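Packing help wanted, Ostora sample room

Part-time, starts November. We need 2 people to box up small items for our sample sets: stones, wood blocks, odds and ends. Mostly table work. Quiet room, decent light, radio if you all agree on a station.

The job: pick the item, check it against the sheet, box it, close the flaps, label, next. Shifts are 4 hours, mornings or afternoons. Reused boxes are fine with us so dont worry if the printing on the outside has nothing to do with whats going in.
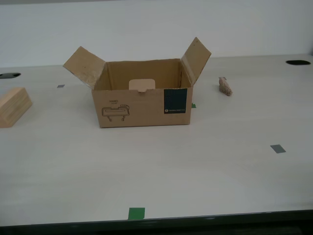 Open box on the packing table, wood block to the left.

What we want from you: careful hands, readable handwriting, able to lift 20 pounds. No experience needed, Kumudini Roy will train you the first morning. Please be on time, the Firnska pickup does not wait.

Stones are the fiddly part. No two the same shape, so each one gets its own wrap before it goes in the box. Chipped ones go back to the tray, tell Kumudini. Total order is 1000 sets so there is plenty of work thru the end of the season.

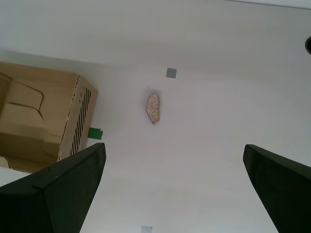
Do I need to bring my own gloves or tape?
We supply all of it. Just wear closed shoes and bring a water bottle.

Pay is hourly, paid every second Tuesday. Parking behind the bulding, use the side door.

To apply: short note with your name, phone and which shifts you can do, to Ratih Wijaya at the Ostora front desk. Resume optional. Drop it off or leave it with Sewwandi Khan if Ratih is out.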